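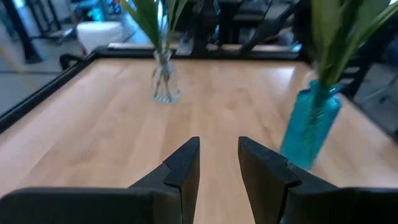
浅色木纹桌面,黑色边框。

Skiltuvar将在Castham推出花瓶借还服务,邀请市民交出柜子最上层的那些花瓶

2019年5月
Skiltuvar新闻组 发自Castham

经营鲜切花零售和花器租借的Skiltuvar今天宣布,将于六月在Castham全城推出“Valderrama借瓶计划”。计划的内容一句话能讲完:买花的时候可以借一只花瓶,花谢了把瓶子还回来,下次再借别的。公司为这句话准备了将近一年,开了许多会,会议桌上始终摆着一只谁都不太喜欢、又没人肯带走的花瓶。

首批投入借用的花瓶约3,000只,分布在全城五家Skiltuvar门店。它们当中有一部分是新购置的,其余来自去年秋天开始的旧瓶回收。回收的结果比预想的要热闹。公司原本估计市民会对家里的花瓶有感情,事后看来,感情确实有,只是多半不深。很多人是用购物袋装着来的,放下就走,连登记表都不想填。

“我们做过一个简单的推测,”Skiltuvar零售业务负责人表示,“一个家庭一年里真正用到花瓶的日子并不多,但花瓶一年到头都占着地方。它们比冬天的被子还难收,被子至少能压扁。”

为什么是花瓶

Skiltuvar卖了很多年的花,一直把花瓶当作花的附属品。顾客买花,店员问一句要不要瓶子,顾客说家里有。回到家以后发生的事情,店员通常要等到下一次顾客来店才会听说:家里确实有,不过瓶口太宽,花全部倒向一边,像在听一场无聊的讲座;或者瓶口太窄,塞进三支以后第四支就再也进不去;又或者那只瓶子很合适,可是里面插着笔。

门店把这些话陆续记了下来。今年年初,公司整理了448条顾客关于花瓶的意见,内部称之为“瓶子档案”。档案读起来并不愉快。抱怨最多的是尺寸,其次是清洗,再次是“不知道放在哪里”。有一位顾客写道,她的花瓶是别人送的结婚礼物,送礼的人每年都来做客,所以每年有一天它必须出现在餐桌上,其余的日子它住在洗衣机后面。另一位顾客只写了一个字:“重。”

还有几条意见与花瓶无关,是关于停车的。公司也看到了,已转交给有关部门,也就是同一间办公室里的另一张桌子。

读完档案,产品团队得出一个让采购团队不太高兴的看法:Castham的花瓶已经够多了,多到再卖几年也卖不完,问题在于它们都待在错误的房子里。适合郁金香的高瓶在从来不买郁金香的人家,适合一小把雏菊的矮瓶则被拿去养葱。借瓶计划就是从这里来的。

计划怎么运作

顾客在任何一家门店购买鲜花,都可以在收银台旁边的架子上挑一只花瓶带走。店员会在瓶底的编号和顾客的会员卡之间做一个登记,过程不长,比挑花快得多,也比决定要不要加一支尤加利快得多。不是会员的顾客可以当场办卡,或者留下押金。

借期为一个月。公司讨论过是否要定得更短,后来考虑到有些人家的花谢了以后还会再站上一阵子,主人会管这个叫“干花”,于是放宽了。到期前,系统会发一条短信提醒。短信的措辞改过很多遍,最早的版本听上去像是图书馆在追一本借了多年的小说,现在的版本客气了不少。

归还时不必洗得很干净,把水倒掉即可。门店收到花瓶后统一送往清洗点,用Dostemix清洗。Dostemix是Skiltuvar自己调配的花器清洁粉,没有香味,颜色也很普通,产品团队曾提议给它加一点薰衣草香,被清洗点的同事否决了,理由是他们每天闻到的花已经足够。它对付的是瓶壁上那层滑腻的东西和瓶底一圈发绿的水痕,凡是曾经把手伸进窄口花瓶、伸到一半发现手出不来的人,都知道这两样东西有多固执。

Dostemix暂不单独出售。已经有顾客来打听,公司的答复是还在考虑包装。包装确实在考虑,已经考虑了一个冬天。
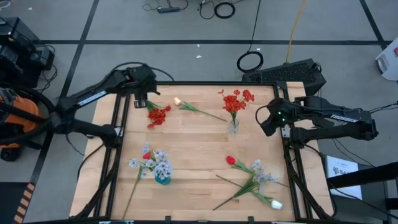
租借架上的花瓶按瓶口分类,不按颜色,也不按价钱,这个做法在门店试行时引起过一点争议。店长们习惯把好看的放在和视线齐平的地方,把不太好看的放在需要弯腰的地方,这样一年下来,弯腰处的瓶子一只也不会少。新的架子则要求店员先看花,再找瓶。培训时大家从最基本的一步练起:先把花一份一份平放在桌面上,就像图中那簇躺在浅色木台面上的红花,看清楚花和花茎,再去想它该站进多宽的口里。听上去很简单,可是多数人在家里的顺序正好相反,先抓住离手最近的瓶子,再拿剪刀去说服花。店员们承认,自己在家也是这么干的。培训之后是否有所改变,公司没有追踪,也不打算追踪。

架子上的标签因此写得很直白。窄口的写着“一两支,别贪”,中口的写着“普通一束”,宽口的写着“很多,或者绣球”。市场部原先拟过一套更有诗意的名字,用的是季节和时辰,试行时顾客站在“初夏黄昏”前面想了很久,最后问店员哪个能放向日葵。那套名字现在保存在市场部的电脑里,文件夹名叫“以后再说”。

关于押金,以及它为什么叫Valderrama

非会员的押金为每只80元,归还时全额退回。瓶子如果有磕碰,只要不漏水,照样全额退回。公司认为花瓶身上有一点缺口属于正常的人生经历。如果碎了,押金不退,但店员不会追问是怎么碎的。试行门店的经验是,这类故事往往涉及一只猫,而猫不在场,无法对质。

计划名称Valderrama取自公司仓库所在的那条巷子。巷子很短,一头是仓库,另一头是一家修伞的铺子,中间有一段路面多年来一直说要修。公司内部征集名称时收到不少建议,其中有些含有“云”字,有些含有“共享”二字,有一个同时含有这两样。最后大家看了看窗外,路牌就在那里,而且已经装好了。

有人指出,这个名字和花瓶没有任何关系。公司同意这个看法。

对企业和餐馆的安排

借瓶计划同时面向Castham的餐馆、诊所和小型办公室。这类客户可以按月更换整套花瓶,换瓶与送花由同一辆车完成。公司希望借此解决前台花瓶的老问题。任何去过候诊室的人都见过那种花瓶:它在那里的时间比大部分员工都长,里面的花是绢做的,叶子上的灰是真的。

商业客户可以指定瓶高。餐馆多半会要求矮的,这样坐在两边的客人能看见彼此;也有一家餐馆在试行时特意要了高的,并说明只放在靠窗那几张桌子上,那里坐的常常是来谈分手的。公司尊重客户对自己生意的了解。

会议室则另有讲究。试行期间的反馈显示,会议室的花瓶不宜放在投影机前面,不宜放在主位前面,也不宜放在会议上唯一做记录的人前面。剩下的位置是窗台。所以给会议室的建议是窗台,配中口瓶,普通一束。

送花车在每周固定的时间出发,具体线路将在正式推出前通知各商业客户。请客户在当天把旧瓶放在容易看见的地方。上一次试行中,有只花瓶被好心的同事收进了茶水间的橱柜,司机在楼里找了很久,最后带走了一把水壶。水壶已经归还。

旧瓶回收还在继续

旧瓶回收不会因为借瓶计划开始而停止。市民可以把家中闲置的花瓶送到任意一家门店,玻璃、陶瓷、搪瓷都收。收到的花瓶经过检查、清洗和编号,进入借用架。交来花瓶的人会得到一张下次买花可用的抵用券,一人一次一张,无论拿来几只。设定这个限制是因为回收刚开始时,有一户人家分了很多趟,每趟一只,路过的邻居以为他们在搬家。

以下物品公司不收:漏水的花瓶,带有个人姓名或某届运动会字样的花瓶,以及骨灰盒。最后一项是后来补充进去的。

也请不要把花瓶在夜间放在店门口。门店早上开门的同事看不太清脚下,她已经为此换过一双鞋。

有市民来信询问,如果日后想念自己交出来的花瓶,能不能再借回去。可以。编号系统允许查询,店员会帮忙找到它目前所在的门店。如果它正好在别人家里,就需要等一等。试行期间有过一例:一位顾客在朋友家吃饭时认出了自己从前的花瓶,据说插的是芍药,据说比在她家时好看得多。那顿饭后来的气氛,我们没有掌握资料。 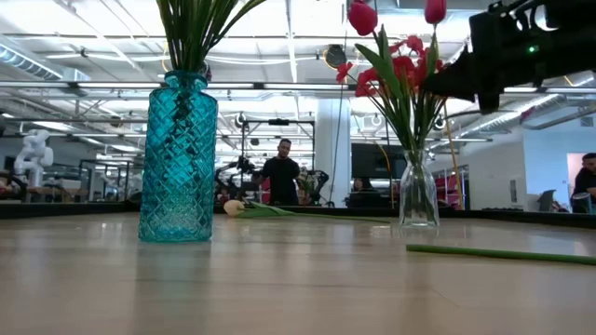
常见问题的简短说明

借来的花瓶能不能用来放别的东西?可以。面条、木勺、雨伞,公司都不过问。养鱼请不要,窄口瓶对鱼不公平,宽口瓶对归还期限不公平。

换门店归还可以吗?可以。五家门店的系统是连通的,在哪一家借,都能在另一家还。唯一的麻烦是热门的瓶子会慢慢集中到花卖得最好的那家店去,所以每逢周末,公司会派车把它们重新分一分。司机把这趟活叫作“劝返”。

喜欢上了怎么办?续借一次,再喜欢就买下来,店里会按旧瓶的价格结算。试行时想要买断的顾客比预计的少。有几位在犹豫了很久以后还是还了回来,理由是家里已经有花瓶了。

没有买花,只想借瓶,行不行?行。自家院子里剪的花、路边摊上买的花、竞争对手店里买的花,都可以。店员可能会多看一眼那束花,请顾客理解这是职业习惯,没有恶意,最多有一点好奇。

花瓶里要不要放糖、阿司匹林或者硬币?公司每年都会收到这个问题,每年的答复都一样:换水。勤换水,剪一剪根,把会泡在水里的叶子去掉。这个答案缺乏神秘感,所以传播得远不如硬币。

关于预期

公司对第一季的目标定得比较谨慎。财务部希望花瓶的周转足以覆盖清洗和运输的支出,零售部希望来还瓶子的顾客顺手再带一束花走,清洗点希望大家把水倒掉以后再还。三个部门里,清洗点的愿望最朴素,也被认为最难实现。

“我们并不指望借瓶能改变Castham的生活方式,”零售业务负责人说,“我们指望的是大家柜子最上面那一层能空出来。空出来以后放什么,那就是别的行业的事了。我听说现在很多人在买面包机。”

在试行的门店,还瓶的顾客通常会在架子前再站一会儿,把几只瓶子拿起来,转一圈,看看底部,像在菜场挑瓜那样用指节敲一敲。敲花瓶能听出什么,店员们也说不上来,不过已经有店员开始跟着敲了。

计划的推出时间与活动

借瓶计划六月起在全部门店同时开始。首日各店不设剪彩,原因是剪彩需要彩带,彩带会缠在花上,去年开新店时已经缠过一次。当天来店的顾客可以参加一场短小的插瓶演示,由店员轮流主持,内容限于“这把花该进哪只瓶”。想学习花艺流派、线条与留白的朋友,公司十分敬佩,但演示的时间不够讲到那里,而且店员也不会。

演示无需预约,站着看即可。椅子有限,优先给抱着花瓶来的人坐。

媒体如需到店采访或拍摄,请提前与新闻组联系。清洗点也开放参观,参观者请穿不怕湿的鞋。公司准备了茶点,茶点桌上会有花,花会在瓶里,瓶口的尺寸我们已经确认过了。

关于Skiltuvar

Skiltuvar是一家在Castham经营鲜切花零售、花器租借与商业送花业务的公司,在本市设有五家门店和一处仓库。公司旗下的花器清洁粉Dostemix目前仅供内部使用。公司的第一家店开在一间旧五金铺里,至今偶尔还有人进来问有没有膨胀螺丝。没有,但隔壁那条街有。

联系方式:Skiltuvar新闻组,Castham市Valderrama巷仓库二楼 | 版权归Skiltuvar所有,欢迎转载,请注明出处 | 返回顶部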